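February, past eleven at night

Reprinted the left linkage again. The new one has the pivot hole in the correct place, so I've only wasted almost 100 grams of filament on the old idea. Hanane Kettani came by to borrow my calipers and stayed to tell me the fingers look like salad tongs. She has a degree, so I wrote it down.

The plan for Pedivum is still laundry, and laundry means the bed, the shop bench in Pedham being full of other people's lathes. Black trousers are the worst thing I own for this. Every fold is the same color as every other fold, and the waistband puckers like it's thinking something over.
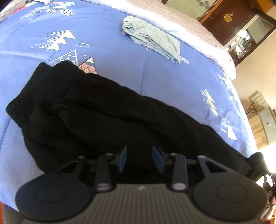

I'm up to demo 43 in the notebook. At this rate I'll hit 363 around the time I stop fitting into the trousers. Tomorrow: shorter screws for the finger pads, 2 spare springs from the Gornitz drawer, and an email to Vukadinović about the play in the joints, which I will describe as "slight."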